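About Ilto

Ilto is a phone and tablet support firm, started in June by Elaine Caldeira after one too many help desks told her to turn it off and on again. We don't believe in miracle cleaner apps, and we doubt most of what gets written about battery saving. If a new update is likely to slow your old handset, we'll say so before you install it.

How we work

You send us the fault, we try to repeat it on the same model, and only then do we suggest a fix. We won't sell you a "health check". Four of us answer the messages, and we have closed 242 cases so far. Some stayed broken. Those are listed too, under Evangelista, our public fault log, which you're welcome to pick holes in.
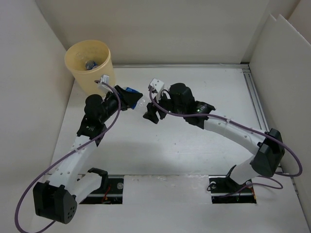
Contact us

Use the form, and tell us which software version you're on.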